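第四讲讲义：泡棉内衬与工具定位（包装与收纳基础，周五晚班）

大家好，上次下课的时候有好几位同学追着我问，泡棉到底该怎么挖、挖多深、孔和孔之间留多少，我当时只来得及说“下周讲”，所以这一讲就专门讲它。内容有点碎，我按自己备课本的顺序写，想到哪儿补到哪儿，大家看的时候手边最好放一支笔。

先把上次的尾巴收一下。第三讲的作业是给自己家里的一个抽屉画平面图，收上来的图我都看了，画得最认真的是Adi Halim同学，连抽屉滑轨占掉的那一条都标出来了（很多人漏了这一条，结果内衬裁出来塞不进去！）。请大家回去再量一次，量里面，别量外面。内宽要在前、中、后三个位置各量一遍，取最小的那个数。老柜子的抽屉很少有真正方正的，我家那个Tenholm旧工具柜，前口和后壁差了整整11毫米，我第一次裁的时候没管它，白白废了一整块料。

一、材料

课上用的是闭孔泡棉，密度标号30的那一种，裁成1000毫米长的条，大家按组来领。手感偏硬，指甲按下去会慢慢弹回来。开孔的那种软海绵，比如沙发垫里拆出来的，不要拿来做内衬，挖出来的边是毛的，小零件也容易陷进去。颜色随便选，我个人喜欢鲜艳的，理由很朴素：东西没放回去的时候，一眼就能看见少了哪件。深色工具配浅底，银色工具配深底，尽量别让工具和底色一个调子。

仓库里还剩一点Grovis的双色板，面上一层薄的，底下一层厚的，颜色不同，挖穿面层就露出底色。很好用，但是贵，留给期末作品，平时练习先别动它。

二、孔形

练习不要一上来就描工具，先练基本形。直线和圆练熟了，再去碰那些弯弯绕绕的轮廓。

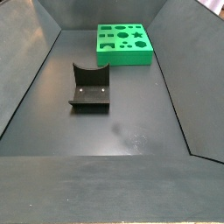
孔形我一般分成三档来教：圆和方是第一档，长槽和椭圆是第二档，带尖角和连续弧线的是第三档。第一档只要刀够快、尺子按得住，谁都能挖好。第二档开始要注意转弯，手腕先转，刀再跟着走，不要用蛮力拧。第三档最磨人，像绿色那块上面的五角星和花瓣形，一个难在凹进去的角，一个难在弧和弧交接的地方，这两种我建议放到最后，手热了再做。拱形那一个也值得多看两眼，一段半圆接着直边，做钳子类工具的内衬时会反复碰到类似的接法。另外请注意它把三个小圆孔凑成了一簇，小孔这样排，中间的隔墙就很考验人，刀稍微一歪，两个孔就连通了。

隔墙留多少？我的习惯是不少于孔深的一半，小圆孔可以略微放宽一点要求，但是千万别薄到能弯。隔墙一软，整块内衬用不了多久就塌。

三、深浅

孔挖多深，看的是东西怎么拿出来。扁的东西（尺子、锉刀）埋进去一半厚度就够了，圆杆的东西要过半，不然一推抽屉就滚出来。很小的件反而可以挖浅一些，再在旁边加一个手指凹。手指凹这个东西大家总是忘！我改作业改到现在，每一届都有同学做出漂漂亮亮的内衬，工具严丝合缝地嵌进去，然后拿不出来，只好把整块泡棉翻过来往下抖。

手指凹的位置放在重心附近，别放在两头。锤子就是一个典型，靠近锤头那边抠，一下就起来了；从柄尾抠，整把锤子会翘。

四、支架和托

有些东西不适合躺着放，比如手柄粗、杆子细的，或者怕压的。这时候就要用托。最简单的托是一个直角件，一块底板，一块立板，立板的上沿挖成浅浅的弧，东西往弧里一搭就不会左右跑。弧不用深，深了反而难拿。两端的尖角如果很明显，用砂纸带一下，免得刮手。

托和内衬放在同一个盒子里的时候，先定托，再裁泡棉。顺序反过来的话，十有八九要返工，我自己返过，不止一次。底板下面可以贴一层防滑膜，Birhane那种带格子的就不错，裁的时候比底板四边各缩进去一点，贴好以后看不见边。

五、放线和下刀

放线我用白色的Darlow蜡笔，不要用圆珠笔，圆珠笔的油渗进泡棉里擦不掉。描轮廓时笔要立直，斜着描会整圈偏大。描完先别急着切，把工具拿开，人退后两步看一看，间距别扭的地方这时候改还来得及。

下刀分两遍。第一遍浅浅走一圈，只切开表皮；第二遍再往下切到深度。刀片每做完一块就换，别心疼，钝刀拉出来的边像狗啃的一样（抱歉，但真的很像）。挖底的时候从中间往四周掏，底面不平没关系，最后垫一层薄片就遮住了。

六、本周作业

每人做一块练习板，第一档孔形做四个，第二档做两个，第三档任选一个。尺寸自己定，但是必须能平放进教室1116号柜的浅盒，四边留一点缝，方便取出来。再交一张简图，标清楚每个孔的深度和手指凹的位置。没有手指凹的，扣分，这次我是认真的。

想提前做托的同学也可以做，材料不限，硬纸板、薄木片都行，先把弧的高低试出来再说。八月之前做完的旧作品如果想拿来改，也欢迎，带来课上我们一起看哪里能救。

下一讲讲标签和编号，请带上自己做好的练习板，没做完也带来。

包装与收纳基础课程讲义 | 仅供班内同学使用 | 联系方式见教室门口公告栏 | 返回顶部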